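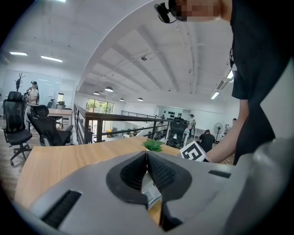
Small leafy plant on a wooden desk

Call for participants: keeping plants in rented homes and offices

Posted Jan 8, 2023

Plotside is looking for people in the Simmont area to take part in a study of how houseplants do in ordinary rooms. We want to hear from people who rent, people who work at a desk most of the day, and people who have given up on plants before. You don't need any gardening experience.

What you will do

You will get two potted plants, a bag of potting mix and a paper logbook. Keep the plants wherever you would normally put them. Once a week, write down when you watered, how much, and anything you noticed, such as new leaves, yellowing or bugs. An entry takes a few minutes. The study runs for 17 weeks and starts in April.

There are two visits to our office on the second floor of the Prurna building, one at the start to pick up your plants and one at the end to hand in the logbook. Each visit takes less than an hour. If a plant dies, keep writing in the logbook and tell us on the weekly form. We will not replace it during the study, and it will not affect your payment.

Who can take part

You must be 18 or older and live or work within 49 miles of Simmont. You should expect to stay at the same address until the study ends. Short trips away are fine, but please note them in the logbook, along with who did the watering. We can take only one person per household. Several people from the same workplace may apply if their desks are in different rooms.

Please do not apply if you have a cat or dog that chews on plants. We cannot promise that every plant we hand out is safe for pets.

Payment

You will receive a $75 gift card at the first visit and another at the last visit, once we have your logbook. You may keep the plants. Bus fare and parking are paid back with a receipt.

Privacy

Your name and address are stored apart from your logbook and deleted when the study closes. You can drop out at any point and keep the first gift card.

How to apply

Pick up a form at the Plotside front desk, or ask for one by mail at Plotside, 1333 Şimşekoğlu Street, Simmont. Write "Houseplant study" on the envelope. We answer all applications by mail or phone, so please print your number clearly.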